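Planning for a home helper robot: what to check before you pay

This page collects my notes about buying equipment for the home workshop and the house. Many readers asked about mobile helper robots after my page on vacuum cleaners, so I wrote down how I would plan the money and the house for one. I compared offers from two sellers, Zukska and Gemach, and I made some mistakes which you can avoid.

Begin with the doors

Most people start with the price list. I did the same, and I lost two evenings. It is better to take a tape measure and a notebook and go through the house first. Write one line for every door the robot must pass: the clear width when it is open, the height of the handle, the type of handle, and which way the door swings. In my house this gave 13 lines, with the cupboards included.

A lever handle is the easy case, because a small gripper can push against it. A round knob must be held and turned, and for this many sellers want you to buy a stronger wrist. Ask the seller to show your type of handle in the simulator before you sign. Gemach does it without charge if you send the measurements.
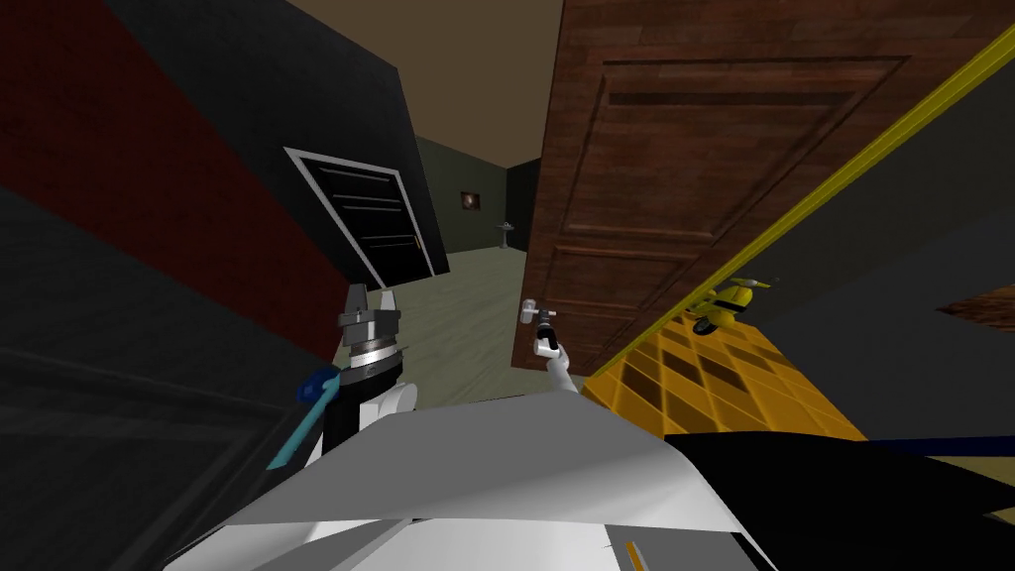
Check also how much place the base needs to turn. A door that opens toward the robot is more difficult than a door that opens away from it, because the machine must pull and go backward at the same time. If two doors are close together, write down if both can be open without touching. For a person this is a small thing. For a wide machine it can mean that one room stays outside of the plan.

Anything that stands on the floor near a door must have another home. Scooters, shoes, umbrella stands, bags. I put up three hooks in the hall and this was enough.

One arm or two

Two arms cost more, but think what you want to do. If the robot should carry a broom or a mop from room to room, it needs one hand for the tool and one for the door. With one arm it must put down the tool, open, pick up again. This works, but it is slow, and long tools like to fall.

If you only want that doors are opened and light things are brought, one arm is sufficient. Ask if the second arm can be added later, and ask for the price of this in writing.

A simple budget

My own list looked like this, in dollars and without the robot itself:

Spare fingers and pads for the gripper: 270
Changing three round knobs to levers, with fitting: 400
Yearly service contract: ask, the offers were very different
Reserve for the first year: 2000

The reserve looked too big to me at first - now I would keep it the same. Scratched paint, a new charging place and one visit of the technician can eat a good part of it.

Small things to ask about

Finger pads. Hard pads leave marks on varnished wood. Soft ones are kinder but wear faster, so order a second set with the machine. Salehi sells pads separately and they fit many grippers.

Opening of the gripper. Measure your thickest handle and compare it with the widest opening in the data sheet. Leave some extra on both sides, as the hand does not always arrive exactly in the middle.
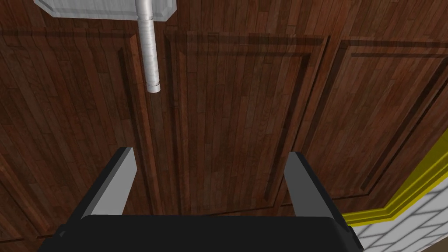 Where to try before buying

Trarnari rents machines by the week, and the rent is taken off the price if you buy later. Book in September if you can, the waiting list is shorter then. Prepare your list of doors before the machine comes and try the most difficult one on the first morning.

Keep the packing material until the trial is over. The return fee is higher without the original box.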